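Gerkia folding cordon barrier

Manufacturer: Kusik
Supplied as: single panels or trolley sets
Use: police cordons, route closures, queue control outside public buildings

Overview

The Gerkia is a free-standing steel barrier for short and medium-term cordons. It is intended for forces and councils that need to close a street or hold back a crowd at low density, and then clear the road quickly once the order is lifted. Each panel folds flat at a central hinge and can be carried by one officer. Panels join end to end with a captive pin, so there are no separate fixings to issue or collect.

The barrier is not rated for crowd surge. For stage fronts, and for any line expected to take sustained pressure, use a pedestal barrier with a tread plate.

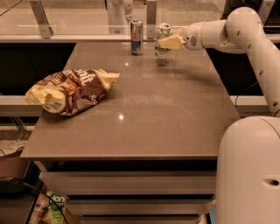
Construction

The panel is welded from round steel tube and hot-dip galvanised after welding. All tube ends are closed. The vertical infill bars are spaced to stop a child's head passing between them, and the lowest rail sits close enough to the ground to prevent a person crawling underneath on a level surface.

The feet are flat and turn through a right angle for storage. They are bolted on and can be replaced with a standard spanner. On cobbles or a cambered road the optional swivel foot should be fitted, as the flat foot will rock and the pins become hard to withdraw.

Specification

Height, erected: 920 mm
Finish: hot-dip galvanised, or galvanised and powder coated
Connection: captive drop pin, either hand
Infill: vertical bar
Feet: flat, bolted (swivel optional)
Trolley set, gross weight with standard panels: 82 kg
Minimum order, powder coated in force colours: 100 panels
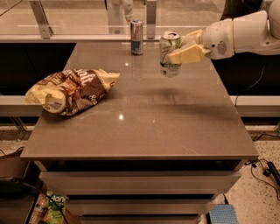 Setting out

Start from a fixed point such as a wall or a parked vehicle and work outwards. Open each panel fully until the hinge lock drops. The lock is painted red and is hidden when correctly seated; if any red is showing, the panel is not locked. Lower the pin through both loops of the neighbouring panel and give it a quarter turn.

Lines can be turned through any angle up to a right angle without a corner piece. A straight run should be broken with a return at regular intervals to resist tipping. The setting-out sheet supplied with each trolley gives the intervals for still air and for wind.

A gate panel is available for cordons where residents or worshippers must be let through under supervision. It takes the place of a standard panel, opens either way, and can be held closed with the Moser slide latch. The latch accepts a padlock but can be released from the police side without a key.
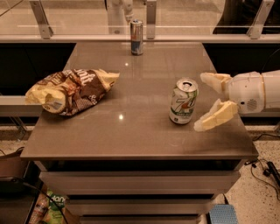 Drawer-fronted table with a snack bag and two drinks cans.

Signs and lighting

Two clips on the top rail accept the usual rigid signs. Signs larger than the panel infill must not be fitted, as they increase the wind load beyond the figures on the setting-out sheet. Battery lamps with a standard bracket fit over the end upright. Reflective banding is fitted to both faces as standard and is replaceable.

Care and inspection

Check the hinge lock, pins and feet after each deployment. Bent pins should be replaced and not straightened. Wash off road salt with clean water. Light grease on the hinge is enough; heavy grease collects grit and will hold the lock open.

Panels with cracked welds must be withdrawn. Kusik does not approve site welding on galvanised panels. Repairs are carried out at the Rirham works, where each repaired panel is stamped on the lower rail.
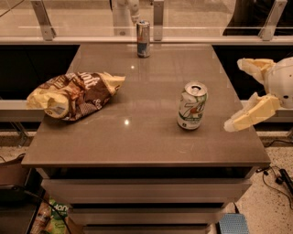

Table top with snack bag, 7UP can and Red Bull can.

Ordering

Part codes
GK-S: standard panel
GK-G: gate panel, with Moser slide latch
GK-F: swivel foot, pair
GK-P: captive pin, bag of 100
GK-T: trolley, empty

Galvanised panels are normally held in stock. Powder-coated panels are made to order, and the works does not coat during August. Collection from Rirham is possible by arrangement before 3 p.m.

Loan sets for trial and hire for single events are handled separately from sales. Technical enquiries, including requests for wind loading figures: Lieven Timmermans, Kusik barrier section.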